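Karkeck Tableware List

Version of 26/02/2024
Maintained by Wakana Sugiyama

Contents

Karkeck is a plain list of plates, cups, bowls and trays used at public events. It holds 3000 rows, one row per item type and supplier. It was put together for people who plan food service and want to compare sizes and weights without opening a pile of catalogs.

Files

items.csv - the main table
suppliers.csv - supplier codes and towns
changes.txt - what was added or fixed in each version

Columns in items.csv

item_id: number, never reused
kind: plate, cup, bowl or tray
material: as given by the supplier
width_mm: widest point, rim included
weight_g: one item, empty
pack_size: items per pack, up to 100
reusable: yes, no or blank

Sources

Rows come from the Kerkau and Janduvora price lists and from items measured by hand. Amano rows were added in May and use inches in the original, converted to millimeters here.

Known problems

Weight is missing for 60 rows. Color names are copied as they were and do not match between suppliers ("red" and "cherry" may be the same plate). Lids are not covered. Pack size for 40 of the Janduvora trays is the carton size and should be divided by hand.

Use

Free to use and change with credit. Send corrections as a row number and the new value.
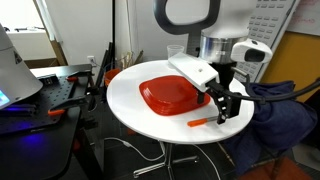
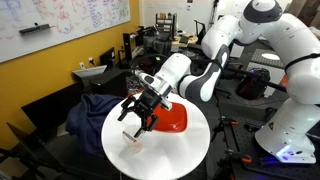
Stacked red plastic plates (first) and a small clear plastic cup (second), on a round white table.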